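About Gajewski House

Gajewski House is a place to stay for parents whose babies are being treated at Gralmont Women's and Children's. We have 4 bedrooms, one kitchen and a back door that sticks. Last year 236 families slept here, most of them after a scan that didn't go the way they'd been told it would.

We don't use the word "miracle" on this site. We've heard it said to people in our hallway whose babies then died, and we've seen what it does. We also don't publish survival stories, though we're asked for them every December.

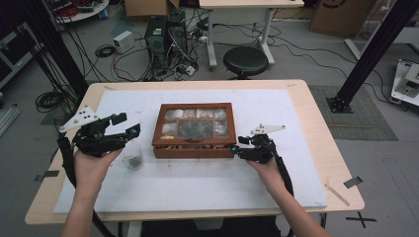

Most of what gets sold to frightened parents has never been tested on anyone. A firm called Helance once offered us 2,000 "hope journals" if we'd put its logo by the front door. We said no and bought tea. A wooden box with a glass lid and compartments is about as far as our branding goes. If somebody can show us that a journal helps a mother sleep, we'll read the study.

Wondimu Derese has run the house since the Istel Street building closed. He was a ward clerk before that and is hard to impress. He will tell you which questions to write down before you see the surgeon, and he won't guess at the answers. 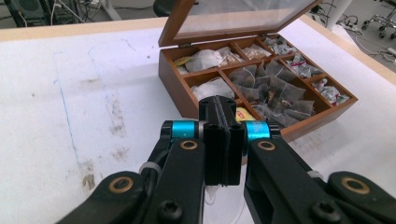
Tea box, lid up.

Rooms are free. You need a referral from the ward, and we hold a bed until 9 p.m. We don't give medical advice or pray with guests unless they ask, and we have 2 quiet rooms for those who'd like to be left alone. Our accounts are at the front desk. Please read them before you donate.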